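4. Results

4.1 Daytime napping and evening restlessness

Residents at the Hirkville and Nolten homes were followed over 13 weeks. Both homes run a memory care wing and both kept their usual staffing during the study. The third home, Cuevas, joined late and contributed sleep logs only, so its residents are left out of this subsection and appear again in 4.3.

Care staff recorded each nap longer than ten minutes between breakfast and the evening meal. They also filled in the Urner Evening Scale, a one-page form that scores pacing, calling out, pulling at clothes and attempts to leave the building. A higher score means a more restless evening. Forms were completed at the change of shift, and a form was dropped from the analysis when the person filling it in had been on the wing for less than half the shift.

Residents who napped once in the early afternoon had lower evening scores than residents who did not nap at all. Residents who dozed on and off through the day had the highest scores of the three groups. The pattern was the same in both homes, although it was weaker at Nolten, where the evening meal is served earlier and most residents are in their rooms before the late shift begins.

We looked at whether the result could be explained by medication. Residents taking a sedating drug at night were more likely to doze during the day, as other studies have found. When they were removed, the gap between the single-nap group and the scattered-nap group became smaller but did not close. Pain was harder to rule out. Neither home used a standard pain measure for residents who could no longer describe how they felt, and the nursing notes were too uneven to code.
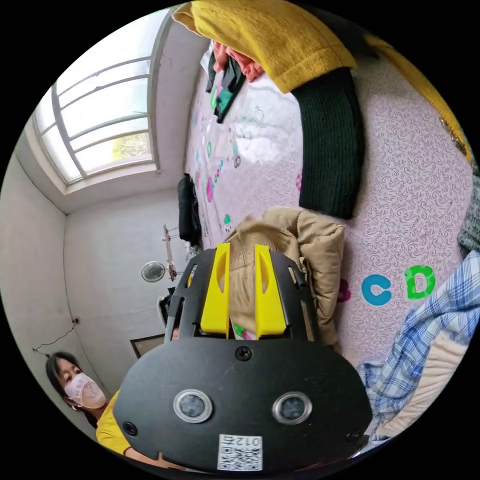
Figure 3. Hand-held gripper with two yellow fingers.

Does a short afternoon nap make it harder for a person with dementia to sleep at night? In our records a single nap that ended by midafternoon was not linked to later sleep onset or to more waking, while naps that ran toward the evening meal were linked to both.

The timing of the nap appeared to matter more than its length. A long nap taken straight after lunch was followed by evenings much like those that followed a short one. A short doze in a chair before the evening meal was followed by more pacing and more calling out, and this held for residents at every stage of memory loss we recorded. Families who visited late in the day often told staff that the resident had been hard to wake and then upset once awake, which fits the scores.

4.2 Time outdoors

Hirkville has a walled garden that residents can reach without help. At Nolten, going outdoors means taking an elevator with a staff member. We expected Hirkville residents to spend more time outside, and they did, but the difference was concentrated in a small group of keen walkers. Most residents at both homes went out only when someone invited them.

Days with time outdoors before lunch were followed by fewer scattered naps. Time outdoors after lunch showed no clear link with napping in either home. We cannot say which way the effect runs. A resident who is alert in the morning is also easier to invite outside, and staff said openly that they asked the residents they thought would agree. Weather was noted on the daily sheet but was not detailed enough to use.

4.3 Sleep logs from all three homes

Night staff checked each resident at set times and marked the log as asleep, awake in bed or out of bed. Across the three homes the logs covered 600 resident nights. Cuevas residents were out of bed more often than the others. The building was being rewired during part of the period, and hallway lights were left on past the usual hour on several floors. We kept these nights in the main analysis and ran it again without them. The direction of the results did not change.

Being out of bed was most common in the hours before dawn. Staff entries gave toilet trips as the main reason, followed by looking for a spouse or a parent. A few residents dressed fully and waited by the dining room door. Those residents were usually calm if they were offered a drink and a seat and became distressed if they were led straight back to bed. Comments of this kind were written in the margins of the logs and were not asked for, so we report them without a count.

Hourly checks are a rough measure. A resident marked asleep at two checks in a row may have been awake for most of the time between them, and some residents lie still with their eyes closed when a door opens. The logs probably overstate total sleep in all three homes, and we have no means of telling whether they do so equally.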